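Skostness 3-tier shelf – black / honey wood look

Back in stock as of January. Open shelf unit for the hall, the entry, the foot of the bed, wherever the shoes pile up. Black metal frame, slim square posts, three shelves in a warm wood-grain finish. No doors, no back panel, nothing to slide or jam.

Holes come pre-drilled down the inside of the uprights. Shelves screw on at the ends. Allow 4 people-free feet of floor to put it together, one person can do it, two is quicker. Tighten everything only once the unit is standing straight – otherwise it rocks.

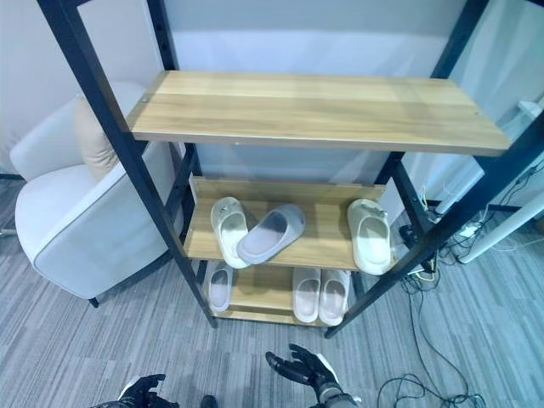
Skostness on carpet, slippers on the lower two shelves, top left clear.

Fine on carpet or hard floor. On thick carpet check it again after a week or so, the feet settle and you may need to re-tighten. Wipe with a damp cloth, dry it off after. Don't stand wet boots on the bare shelf, use a tray (not inlcuded).

Good for: slippers, sneakers, flats, folded towels, a basket of hats. Tall boots – use the top shelf.

Price 239. Delivery free on orders over 1000, otherwise flat rate by zone, see the shipping page. Ships flat in one box. Hex key in the bag with the screws. Spare screws: email Afia Eshun at the parts desk with your order number, she'll put them in the mail.

Matching pieces: Likton bench (same finish, 110), Rumisham coat rail, black only. Sultana mirror is sold out, no date yet.

Returns – unassembled, orignal box, keep the foam corners. Pickup orders ask for Danylo Koval at the side door. Closed Sunday.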